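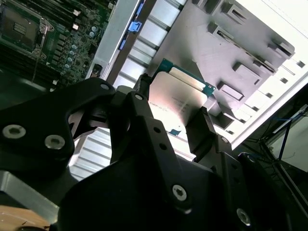

July, CPU swap cell at Darkbridge

Finally caught the slip fault, and I'm so pleased! On cycle 8 the left finger pad let go early on the pull from the tray, the chip rotated, and the arm carried on toward the socket with the part crooked. The force limit tripped at 10 N and Hefin Cadwaladr hit the stop anyway (good reflexes).

I'd been blaming the Shehata planner for weeks. Wrong! The log shows grip current sagging 325 ms before the slip, every time.
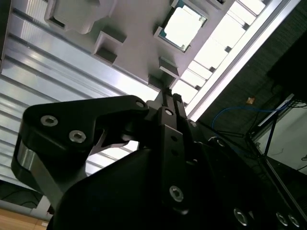 So the planner was doing its job and the gripper driver was folding back under load. Hefin found the current cap still set for the old Surnari fingers. Lovely find. We raised it one step, ran 2 more picks by hand at slow speed, and the current held flat on both.

Still open:

1. Socket check. Go over the pins with the loupe before any more placing, lever up, arm locked out.
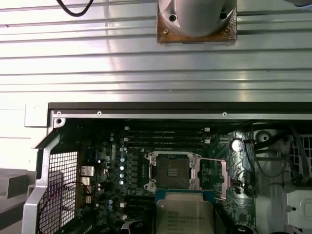 2. Add a tilt check after each pick, stop if the lid is off square.

3. Tell the night shift the cell stays in slow mode until item 1 is signed.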